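How to teach a shirt fold (Skunbridge robotics club notes)

Okay, so you joined Team Kirnard and you want the arms to fold laundry! Start with one shirt and one kind of fold, and don't change either until you've got 200 clean runs saved. I know that sounds dull (it is, a little), but mixing folds early made our January set nearly useless.
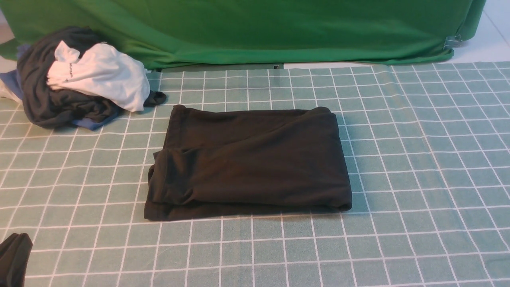 Next, write down what counts as "done" before anybody drives. We went with a rough rectangle, no sleeves hanging out, and you stop there even if it bugs you.

Then practice slow, with the shirt spread out and both arms working together. 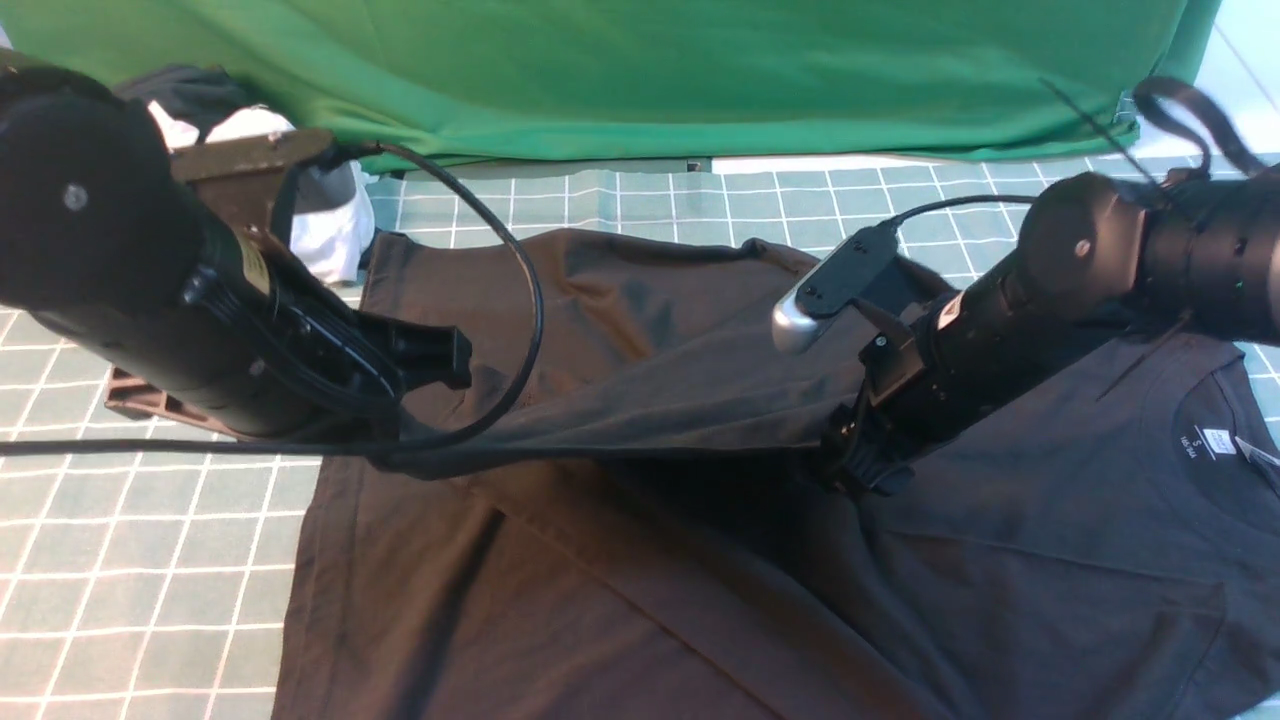

Dragging is what gets most new drivers. Pull up before you pull sideways, or the whole shirt slides along with you. It helps to have one gripper press down near the middle while the other pinches a fold and lifts it, and you want that ridge of fabric tight before you move across. Watch your cable loop too!

Save each run right away and toss the bad ones the same day. We're at 891 keepers and I'd love to hit 1,000 before Tingate.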